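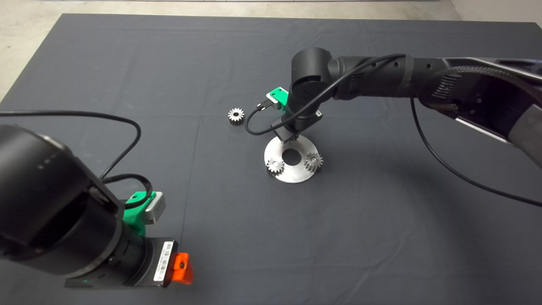

Teaching the gear plate task by remote control

These steps cover recording demonstrations on a two-arm Lotine station, with one operator driving both arms from the Jollgate leader handles. The task is small: pick up a steel spur gear from the cloth and set it on the round metal plate. It takes practice to do it smoothly, so plan on a few throwaway runs before you save anything.

Before you start

Spread the dark cloth over the tabletop and pull out the worst of the wrinkles. Fold creases are fine. Lay the plate flat on it, within reach of both grippers, and put the gears down with their teeth clear of each other. Polished gears throw glare into the cameras, so check all views in Minami and dim the overhead lights if the teeth wash out.

Run the camera cable of each arm with enough slack for the wrist to turn. Move every joint through its range once by hand with the motors off and watch that nothing pulls.

Recording a run

1. Match the leader handles to the arms, then press the pedal to link them. If the arms jump, unlink and match them again.

2. Bring one gripper straight down over the gear. Slow down for the last 2 inches. Close on the outside of the teeth and lift before you move sideways.

3. Carry the gear to the plate and lower it until it touches. Open the fingers, wait a moment, then back off upward. A quick release drags the gear.

4. Check the wrist views between runs. When the fingers are open you should see both pads. A wrist turned too far looks past the table edge at the floor and cables - fine while parking an arm, but no use in a demonstration.
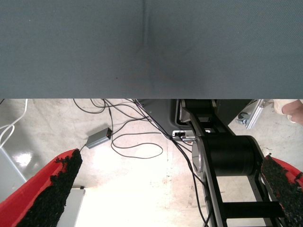

5. Save or discard right away. Discard any run with a dropped gear or a long pause. Keep a run with one clean regrasp, and tag it "regrasp" in Minami.

6. Move the gears to new spots and start again.

How many runs

Our first Lirnbridge set had 205 runs and the policy still missed gears near the rim of the plate. We added starts with a gear already resting there and went on to 1000. Take a break every hour. Tired operators rush step 3.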